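Re: Painting melamine panels - primer or just scuff?

krishnan_919
07/04/2020
Shelf panels, factory white, going on a dark table. Want to recoat in satin. Is scuffing with 220 enough or do I need a bonding primer?

Miltska
Bonding primer. Scuffing alone gives you a coat that peels at the first knock. Degrease first, two thin coats, 9 hours between them.

ponico25
Disagree. I have shelves done with scuff and enamel only, no lifting after 2 years. Primer adds film thickness and the edges chip sooner.

Miltska
Edges chip when they aren't sealed. Different problem. Did you do a tape test?

ponico25
No. They hold books, not tape.

Flilonwood
Depends on the enamel. Waterborne needs the primer, oil-based is more forgiving. What are you using, krishnan?

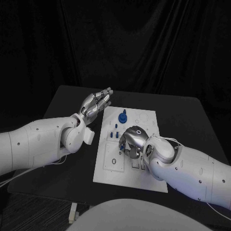 White panel on the dark tabletop

krishnan_919
Waterborne. Primer it is, then. Will test on an offcut first.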